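Traltley Meeting Table, Owner's Guide
Section 5: Surface care, cable panel and desktop tray

5.1 Before you start

Clear the tabletop and unplug anything connected under the cable panel. Keep drinks away from the panel while it is open.

You will need:
Soft cloth, lint free
Mild dish soap
Plastic pry tool (supplied in bag 7)
Soft brush or vacuum with brush head

CAUTION: Do not use a screwdriver or knife to lift the panel. Metal tools will chip the edge of the groove, and chips are not covered by the warranty.

5.2 Opening the cable panel

1. Stand at the back of the table.
2. Insert the flat end of the pry tool into the groove, close to one end of the panel.
3. Press down gently until the panel lifts.
4. Slide your fingers under the panel and raise it evenly with both hands.
5. Lay the panel face up on a folded cloth.

Note: On tables delivered before November, the panel is held by magnetic catches and takes more force to lift the first time. Move the pry tool along the groove a little at a time.

5.3 Cleaning the cable channel

1. Check that all power is off at the wall.
2. Brush or vacuum out dust and crumbs.
3. Wipe the channel with a dry cloth. Do not spray liquid into it.
4. Check each cable for cuts and flattened spots. Replace damaged cables.
5. Lower the panel into position and press along its full length until it seats.

If one end stands higher than the other, a cable is trapped. Lift the panel again and reroute the cable. Do not force it down with weight.

5.4 Cleaning the tabletop

1. Mix a few drops of dish soap in warm water.
2. Wipe the surface with a damp cloth, working toward the rounded front edge.
3. Wipe again with clean water.
4. Dry at once. Standing water in the groove can swell the core.

CAUTION: Scouring pads and polish leave shiny patches on the matte finish. These cannot be removed.

5.5 Placing the desktop tray

The tray is supplied without feet. Lift it to move it; grit under the base will scratch the tabletop if the tray is dragged.

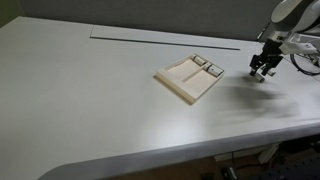
Keep the tray clear of the cable panel so that the panel can be opened without unloading anything. The middle of the table is a suitable place, and the tray does not have to sit square to the edges. Store flat items in the two compartments on either side of the divider. The channel along the wall takes small cylindrical items laid on their sides, end to end. Do not stack items above the height of the tray walls.

To clean the tray:

1. Empty both compartments and the channel.
2. Turn the tray over and tap out loose dust.
3. Wipe with a barely damp cloth. Do not soak the wood.
4. Let it dry for 14 hours before refilling.

5.6 Replacement parts

Panel, pry tool and tray can be ordered separately. Quote the seven-character code on the label under the table. Send orders to Floarea Ciobanu, Plestov Parts Desk. Allow nine working days for delivery.

Guide revised 30 November 2023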